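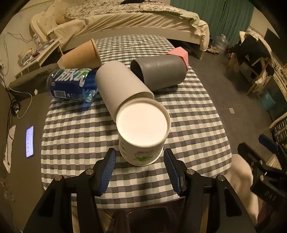

A reader in Naltby wrote to us that she had stopped washing up in her rented room altogether and was living off paper cups, and that by the end of a week the cups had taken over the table. She wanted to know how other people with one room and no kitchen of their own manage their drinks. We had asked for letters about small-space living, and hers was one of 114 that arrived before the end of July. More of them dealt with cups than with closets.

Most of the letters came from people in shared houses and converted buildings, where the bed, the desk and the table are all within a few steps of each other. A table in a room like that has to serve as a breakfast counter in the morning and an office by 9 a.m. Anything left on it gets pushed to one side, and then pushed again.

The paper cup is popular for plain reasons. It is cheap and light, and it asks for no sink. White ones and brown kraft ones turned up in nearly every letter, often saved from a coffee counter and used a second time for water, pens or loose change. Several readers said they set out to keep one and ended up keeping a stack.

Reuse has limits. A paper cup that has held a hot drink goes soft at the seam, and milk leaves a smell. The tenants' handbook at Prydderch, a block of single rooms near the old rail yard, tells residents to rinse a paper cup right away or throw it out the same day. It also asks them to keep drinks off the desk, a rule that tenants who wrote to us said they mostly ignore.

Solid cups last longer but need a place to dry. Hurkby, a housewares shop that sells mainly to students, carries a plain cylindrical cup in light and dark gray, and the staff there suggest buying 2 per person. One is in use while the other dries. With more than that, they say, people wash nothing until the last cup is dirty.

Cups without handles tip easily, and an empty one will roll if the table is not level. A cloth helps. A checkered cotton cloth gives a cup some grip, takes up small spills and hides the ones that don't wash out. Readers who use one shake it out at the window and wash it with the sheets.

Bottles are the next problem. People drink half, lay the bottle down and forget it. A bottle on its side takes up more of a small table than one standing up, and a loose cap will leak onto whatever is nearby – in the letters this was usually a phone or a charging cable. One reader lost a keyboard that way and now keeps all bottles on the floor by the bed.

The tidying routine that came up most often takes six minutes. Empty everything first, into one container, and carry that to the shared sink in a single trip. Paper cups go in the trash or, if clean, inside one another. Solid cups get washed and set upside down on a folded towel. The cloth comes off last.

A lidded storage box got several mentions too. Rostargate, which lets furnished rooms in 2 buildings, puts one in each room when a new tenant moves in, and most end up holding cups, tea and a spoon. The boxes fit under the bed. Some tenants leave them out by the chair all the same, where they can be reached without getting up.

The reader in Naltby wrote again a few weeks later. She has bought one gray cup and a dish brush, and she still keeps a sleeve of paper ones for company.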